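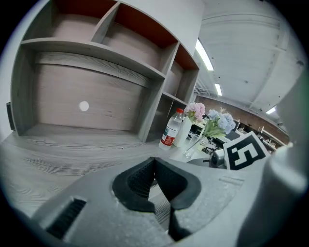
Pick up a pencil. Go on, I'll wait!

Did you think about it? I bet you didn't. Your fingers opened just wide enough, closed at just the right moment, and squeezed hard enough to hold on without snapping the pencil in half. You've been practicing since you were a baby, so it feels like nothing at all. For a robot it's a big job, and my whole week (most of my weeks, to tell you the truth) is spent trying to make that job a little easier.

I test grippers. A gripper is the hand part of a robot, and it can look very little like your hand. Mine have two fingers. They slide together, they slide apart, and that's the entire show. No thumb, no pinky, no waving hello.

How do you teach a hand?

You could write the robot a giant list of instructions. Move left this far. Move down that far. Close. People do that in factories, and it works well when every single part is waiting in the same spot every time. But your kitchen isn't like that, is it? The cup is in a new place every morning, and sometimes it's upside down or hiding behind the cereal.

So at Piketex we show instead of tell. I take a gripper with a handle on it, hold it in my own hand, and do the chore myself. I reach, I squeeze, I lift, I put down. A camera on the gripper watches the whole thing. Later a computer looks through all those recordings and starts to work out what reaching for a bottle looks like from a gripper's point of view. It's a bit like learning to tie your shoes by watching somebody else's fingers, over and over.

One recording isn't enough, though. Not even close! For the last chore I tried, I made 200 recordings, and by the end my wrist was very tired of me. The whole Fevdale set, which is what we call our big collection, has 2750 of them so far.

Fish eyes and funny squares

The camera has a lens that sees very, very wide. It's called a fisheye lens. Straight walls come out bendy, like in the back of a spoon, and you can see the ceiling and the table at the same time. It looks silly at first, but it's useful, because the gripper gets to see its own fingers and a lot of the room all at once.

Then there are the black-and-white squares, which we call markers. Each one has a blocky pattern that a computer can spot quickly. When the camera sees a marker, the computer can figure out how far away it is and which way it's tilted. We put one on a card that stands up, and we put one on top of a gripper too, so the computer can tell how that gripper is moving.

Try it at home: hold a playing card straight in front of you, then turn it slowly. The shape you see gets skinnier and skinnier. You know the card didn't shrink, so your brain says "oh, it's turning." The computer uses the same sort of clue.

Which fingers are best?

This is my favorite part, and it's where the arguing starts. The pads on the ends of the fingers can be smooth or bumpy, soft or firm. I've been comparing two kinds that we nicknamed Etim and Prurelwood (don't ask, we're bad at names). Etim pads are black rubber with ridges. Prurelwood pads are smooth and squishier.

I gave each pair 10 tries at picking up a pen lying flat on a desk. Pens are sneaky. They roll, they're thin, and if you come in crooked, you just push them along. The ridges did better for me, but the smooth pads were nicer with a paper cup, which the ridged ones kept denting. So there isn't one winner yet, and I'm still going back and forth on it.

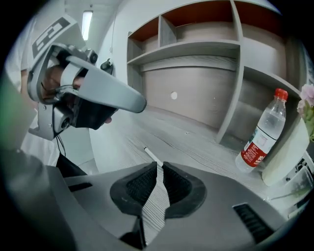
Two grippers are better than one, if you ask Fevdale. One can hold a bottle still and the other can twist the cap, and you only need to try opening a jar with one hand to see why that matters. I grumbled a bit, since it means twice as many cameras to keep track of, but I came around. With two hands you can hold a box and close its lid, or pass a pen from one side to the other.

Passing is hard! Both grippers have the pen for a moment, and then one has to let go. Let go too early and the pen drops. Too late and it's a tug-of-war. I have 518 recordings of passing things so far, and in plenty of them you can hear me say "oops."

We keep the oopses, by the way. I used to throw them out, but a recording where I miss and then try again shows the computer how to fix a mistake.

Be a gripper

You'll need two clothespins, a pen, and a plastic bottle with the cap screwed on loosely. Hold one clothespin in each hand. Now pick up the pen using only the clothespins, and pass it from one to the other. Then try the bottle cap.

If that's too easy, wrap a rubber band around the tips of one clothespin and see if it grips better. Then close one eye and do it all again.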